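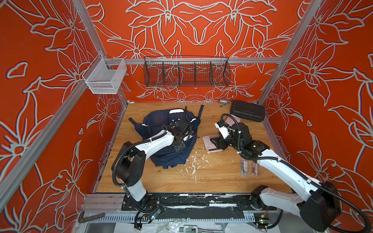 Brumura Course in Home and Travel Organizing
Handout 5: The Backpack, Emptied and Packed Again

Welcome back, everyone. Last time we spent the whole session on drawers, and I promised we would get to something you carry around with you. So today it's backpacks, and I hope you remembered to bring your own with everything still in it (yes, the receipts too).

Lay the bag down first

Most of us pack a backpack standing up, leaning against a chair leg, with one hand holding the top open. It works well enough until the bag slumps over and you lose track of what went in. For this exercise I'd like you to lay it flat on the table with the front panel facing up and the shoulder straps spread out to either side, so they aren't bunched underneath. You can get at every zipper this way, and you'll feel any forgotten lump through the fabric when you run your palm over it.

Navy and black bags are lovely for hiding dirt, but they hide a dark glove or a charging cable just as well, so turn those toward the window when you look inside. If yours has a reflective strip, wipe it with a damp cloth while you're at it. A dusty strip doesn't shine back nearly as brightly in the evening.

Emptying

Start with the smallest pocket and work up to the largest. Put things down in the order they come out, and please don't sort yet! I know how tempting it is. Give yourself 5 minutes with a timer, then stop and look at the pile. In the Mundholm group we had a bag with three umbrellas in it, and the owner was as surprised as the rest of us.

Sorting into baskets

A divided basket is my favorite tool for this step, and one with five compartments suits a backpack very nicely. I use them like this:

1. Paper: notebooks, letters, tickets
2. Cables and anything with a battery
3. Food, wrappers, water bottle
4. Clothing and rain things
5. Keys, cards, coins

Keep a second, smaller basket off to the side for whatever doesn't belong in the bag at all. Wire mesh is good because crumbs drop through and you can see the contents from below if you hang it on a rail. Hanging your baskets also leaves the tabletop free for the bag, and if you have a small table at home you'll be grateful for that. Have the compartments empty before you begin, or yesterday's coins will end up in today's count of what you carry.

Packing again

Heavy things go against your back, about halfway up, with soft things toward the front. Anything you reach for on the bus belongs in the outer pocket. Fasten the bag, put it on, and walk once around the room. If it pulls you backward, move the heaviest item closer in and try again.

For next time

Repeat the exercise at home on Friday evening, when the bag has had a week to fill up, and write down what landed in each compartment. Bring your list along. We'll be moving on to suitcases, so if you have an Okoro packing cube or something similar, tuck it in as well.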